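Print this page | E-mail this page
Reading time: 8 minutes

Osuler Hand Grippers -- Set-Up Guide
Section 4: Showing a Two-Handed Task

By the time you reach this section you should have both grippers charged up, plugged in and talking to the Clomik recorder. If the status line in Clomik still says "waiting" for either hand, please go back to Section 3 and sort that out first. We know it's tempting to press on, but a session recorded with one silent gripper can't be repaired afterward, and we would hate for you to lose a good morning's work.

The task we use for this section is the jar and rack task. Verna Rosenthal put it together for our training days in Lindavham, and it has stayed with us ever since because it asks a little of everything: reaching under a shelf, steadying something with one hand while the other hand works, and setting a jar down gently. If you have your own task in mind, you're very welcome to read along and swap in your own objects.

Before you start

1. Place the two-tier rack on the table with the long open side facing you. You should be able to reach the lower tray with either gripper without leaning.

2. Tape down the table surface if it shifts at all when you push on it. Press on each side with the flat of your hand and see.

3. Put one jar on the upper shelf and the other on the table in front of the rack. Tighten both lids by hand. Any dry, grainy filling will do, as long as you can see through the jar how full it is.

4. Run each gripper cable back along your arm and let it hang down toward you. Leave enough slack to reach across to the far side of the rack.

Caution: Do not wrap the cable tightly around your wrist or fingers. A loose loop is fine and many people like one, but you must be able to put the gripper down and step away at any moment.

Taking the starting pose

5. Hold one gripper in each hand, with the mounting plates facing up. The plates carry the tracking, and a plate turned toward your chest will drop out of the recording sooner or later.

6. Bring your left gripper to the front of the lower tray, with its fingers pointing in toward the middle.

7. Rest your right gripper on the table beside the jar, fingers open and facing it.

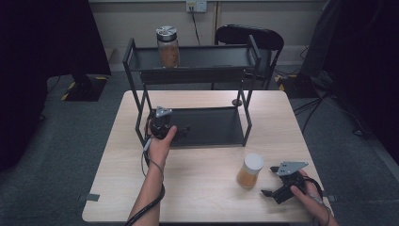

Figure 4-1. Left gripper at the lower tray, right gripper beside the white-lidded jar.

8. Hold still and press the foot pedal once. Clomik plays a rising tone when recording begins. Wait for the tone to finish before you move.

Note: You don't have to match the figure to the inch, and in fact we'd prefer that you didn't. Small differences from one run to the next help the robot cope when a jar is not quite where it was yesterday. What should stay the same is the general order of things -- left hand at the tray, right hand by the jar, then go.

Recording the task

9. With the right gripper, close on the body of the jar, below the lid. Squeeze until the fingers stop moving and then no harder.

10. Lift the jar just clear of the table and carry it to the lower tray. Keep the left gripper close to the tray so it can steady the jar as it comes in.

11. Set the jar down, open the right gripper fully, and draw it straight back toward you. Pulling away at an angle tends to drag the jar along.

12. Bring both grippers back to the starting pose and press the pedal again. You'll hear a falling tone.

Caution: The upper shelf is easy to forget when you are watching the lower one. If a gripper bumps the rack hard enough to move it, stop, press and hold the pedal to discard the run, and check that the upper jar is still standing well back from the edge.

How fast should I go?

Slower than you would with bare hands, but without stopping to think in the middle. Tullio Fiore, who has taught more beginners than anyone else at Marino, tells people to move as though they were handing a full cup of coffee to a friend, and we haven't come up with a better way to put it. Pauses are copied along with everything else, so a robot trained on hesitant runs will hesitate too.

How many runs do I need?

For a first try, 100 good runs will give you something to look at. For a task you mean to rely on, plan on over 800, shared between several people if you can manage it -- and please take breaks. Put the grippers down, shake out your hands, and have a drink of water away from the table. Tired wrists make for crooked runs.

When you have finished your first batch, leave the rack and table where they are and continue to Section 5, Reviewing and Trimming Your Runs.

Last revised September 13, 2026, by Gemma Orlandini and Oddur Kvaran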